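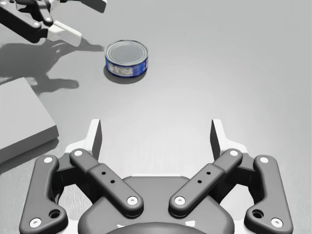 Parnard two-arm cell - pre-run checklist, simulation stage
Fekarbridge shared workshop, bench 3
February 2022

1. Finger opening, right gripper. PASS
Opens wide with no contact between the fingertips. Pivot caps all in place on the model.

2. Second gripper parked clear of the can. PASS, with comment
Clearance is fine but tighter than I want. Move the park pose up to 5 cm back before the next run.

3. Hopper position. PASS
Centered on the table, chute over the front edge.
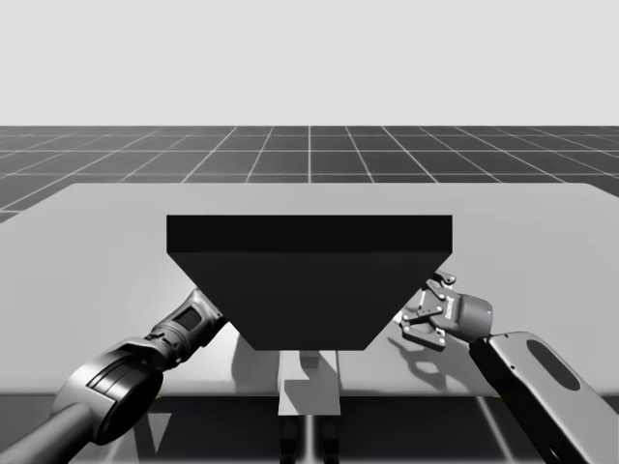 Item 3. Hopper and chute, right gripper open beside the hopper.

4. Gripper clear of hopper wall. PASS
No contact at the pose checked. The full sweep still has to be logged - see item 7.

5. Close view, hopper side. FAIL
Too much of the view is blocked to judge anything past the dark face.
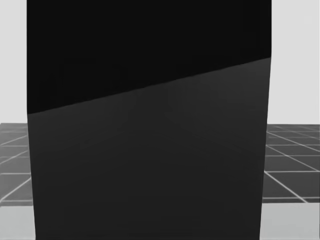 Item 5. Dark face filling the middle, floor grid visible on both sides.

Add a second viewpoint from higher up. Dhillon bracket model is already in the parts folder, use that one.

6. Repeat of item 5 from a slightly different view. FAIL
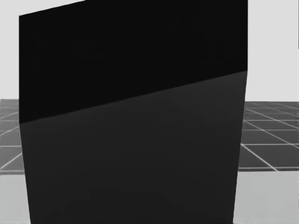
Same fix as item 5. Do not sign off either one on the table view alone.

7. Collision log saved. OPEN
Onavska script stops at step 48. Rerun, then attach the log.

Result: hold. No power to the real arms until 5, 6 and 7 are closed.

Fekarbridge Workshop - contact the bench desk - Back to top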